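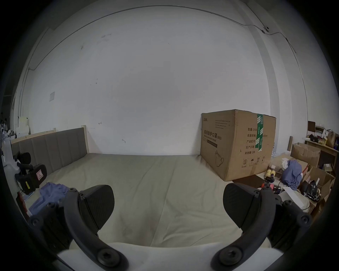

Avant de dessiner quoi que ce soit dans Gisto, il faut relever la pièce, et je sais que c'est l'étape que tout le monde a envie de sauter (moi la première !). Prenez un carnet, un mètre, et commencez par les murs nus. Les meubles viennent après, et je ne garde que ceux qui bloquent une mesure : une tête de lit comme celle-ci, en tissu gris à panneaux verticaux avec son cadre de bois clair, je la note par sa largeur et sa hauteur, point final. Les cannelures, Gisto s'en moque !

3.2 Saisir le relevé

1. Ouvrez un nouveau projet et choisissez le gabarit Etton. C'est celui de Morfudd Morris, je l'utilise pour tous mes appartements.
2. Réglez l'unité sur le centimètre. Vérifiez deux fois, j'ai déjà dessiné une chambre en pouces.
3. Tracez le mur le plus long, puis tournez dans le sens des aiguilles d'une montre.
4. Entrez l'épaisseur des cloisons. Par défaut, le gabarit met 10 cm.
5. Tirez les deux diagonales. Si elles ne tombent pas sur vos mesures, corrigez l'angle du dernier mur, surtout pas sa longueur.
6. Placez portes et fenêtres à partir du coin le plus proche.

Attention : n'activez pas l'accrochage automatique avant l'étape 5. Il redresse tous les angles sans prévenir, et un vieux mur de travers redevient bien droit à l'écran. Ctrl+Z ne rattrape pas tout.

3.3 Ajouter les matières

Ouvrez la palette Skyrme et faites glisser une teinte sur la surface voulue. Elle en propose 132, alors je filtre d'abord par famille. Pour les textiles, je pars volontiers de deux couleurs vues côte à côte chez les gens.
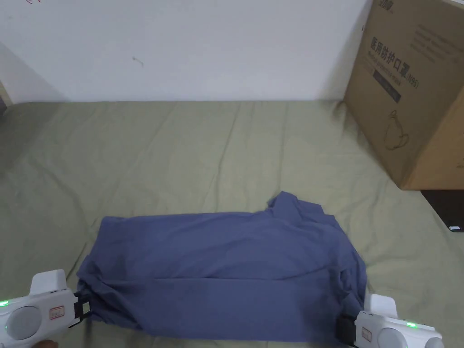
Textiles : bleu-gris sur vert olive.

Note : les teintes Kidis de l'ancienne palette s'ouvrent encore, mais elles sortent plus ternes à l'impression. Remplacez-les avant d'exporter le PDF.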